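A morning at the Brurwood advice centre open day

I've been meaning to go to one of these for ages, and in August I finally got myself on the early bus to Brurwood, where the Maihi centre was opening its doors to anyone who wanted to see how it helps people with work permits and visas. My own permit took 214 days to renew, so you could say I had a personal interest!

Doors were at ten and the queue was already down the steps. I'd expected a few bored students and me, but they'd put out 200 visitor badges and the box was nearly empty by the time I reached it. Lots of families, lots of people clutching plastic folders (I know that clutch well).

Laurinda Lobo took our group round. She came over as a care worker herself, and she talks very fast and very kindly. First stop was the drop-in desk, where you can have your letters read through free of charge. Then upstairs to the employers' corner, where small firms come to ask what they have to check before they take someone on. A man from Vuvton, a bakery supplier with 40 staff, told us he'd been keeping photocopies of the wrong page of everyone's passport. He was so cheerful about it that the whole room laughed.

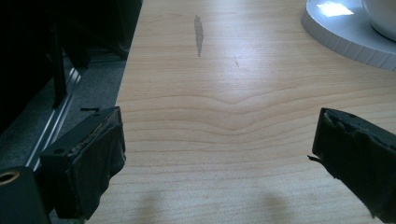
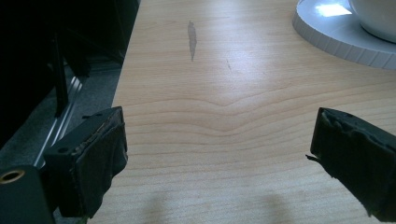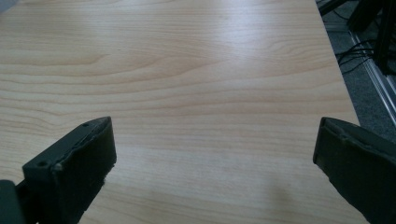 After the tea break we had a go at Visetura, the booking system they use for appointments. It comes in 13 languages and sends you a text the day before, and I wish I'd had that when I missed my fingerprint slot. The screens were a bit slow with all of us poking at them, and the one next to mine kept going back to Portuguese, but I got a pretend appointment booked in the end.

The best bit for me was the question session. Somebody asked what happens if your employer closes down while you're halfway through a renewal, and Laurinda didn't dress it up: ring them that same day, bring your last payslips, and don't sign anything you haven't had read to you. I wrote that on the back of my bus ticket.

I did think the talk on family visas was too short, and the room was far too warm. They're planning another open day in the spring, with longer talks, and I've put my name down already. If you go, take the bus, as the car park is tiny and was full before I'd even found the entrance.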